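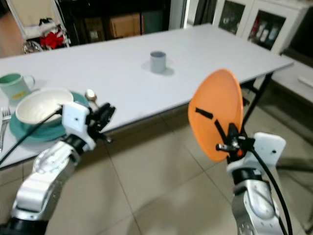 A white bowl on a teal plate.

Progress report to the Wedarell Fund
The Pirkden Essays, second period

Dear friends at the Fund,

Thank you again for your patience over the summer, when I asked if this report could wait until September. It was a kindness, and I think you'll get a better report for it, or at any rate a longer one.

When I last wrote I had a stack of notes on my grandmother's years as a letter writer for her neighbors in Pirkden, and a plan to turn them into a book of linked essays. I now have five essays in full draft and a sixth that I keep taking apart. The longest runs to 4,000 words and should probably lose a quarter of that. The shortest is 547 words, all of it concerned with one envelope, and it is the piece I'm happiest with so far.

I had promised you a book in order of years. I tried it that way, I really did, and by the third essay I was writing sentences whose only job was to get my grandmother from one spring to the next. So I've let the essays gather around the people who came to her door — the man who only ever wrote to his brother about fences, the two sisters who each dictated an answer to the other. The years still show up when they matter.

I read the fence essay aloud at the Oakley reading room and then mailed it out to my first readers, along with a question about whether I was in it too much. 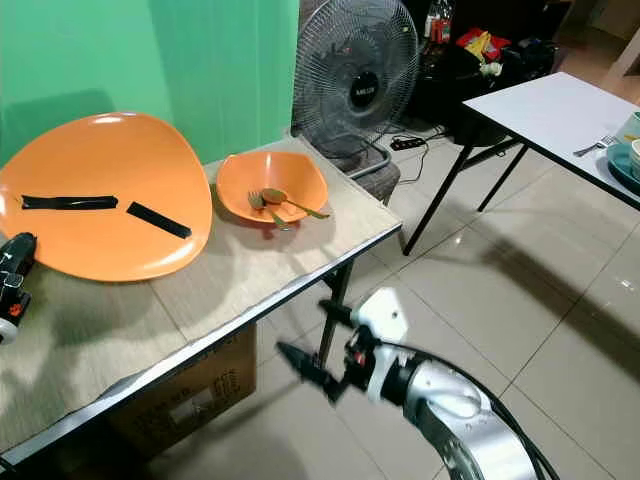
Roy Haworth thought I wasn't in it nearly enough. He felt that the essay kept leaning on the brother's silence when the silence he wanted to hear about was mine, and he asked why I had waited until the last page to say that I never wrote to her myself.

That letter cost me most of a month, and I'm grateful for it. The confession has moved to the second paragraph, and everything after it reads differently now. I cut 700 words of weather that had been standing in for feeling. A few readers at Oakley had liked the weather, so I've kept one storm.

The editors at Stivano have seen two of the essays and asked to see the rest when there is a rest to see. I don't want to make more of that than it is. They were friendly and they wrote in pencil all down the margins.

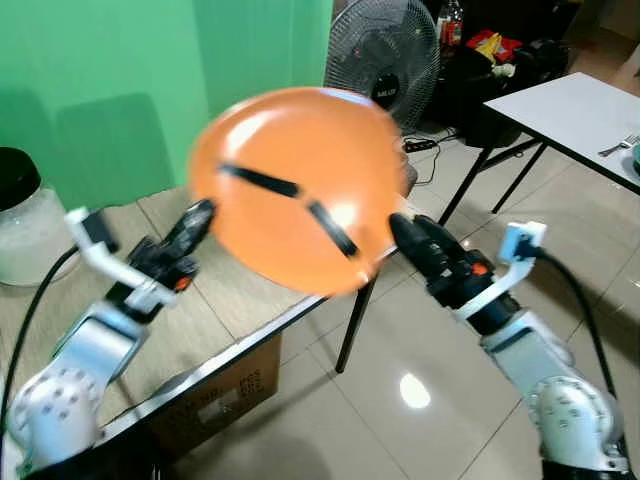 How the grant has been used

Nearly all of it has gone to time, as we agreed. It covered my unpaid leave from teaching, my bus fares to Pirkden and a small fee to the archive there for copies. I had set aside $3,000 for this period and have stayed inside it. The money for a recorder is unspent, as a cousin lent me hers, and with your permission I'd like to put it toward a second trip.

What comes next

The sixth essay is meant to be about the letters my grandmother refused to write. I know of two refusals for certain, both from her own notebook, and I've been trying to decide how much a writer may guess at when the page says only "No, and told him so." 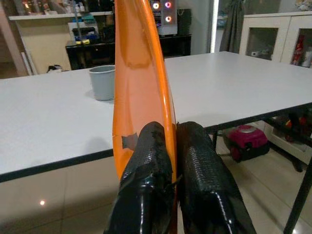

My feeling at the moment is that I can guess as long as I do it out loud, with a plain "perhaps" where the reader can see it, and leave her the last word. I've tried one version that way and it's rough but it moves. I'd like to have it settled before I start on the introduction, which I've been putting off with great energy.

After that comes a full read-through from the first page, to find out how often I've told the story about the kitchen clock (too often, I suspect). I'll send you the table of contents as soon as it stops changing, and the envelope essay is enclosed now for anyone who would like to read it.

With warm thanks to all of you.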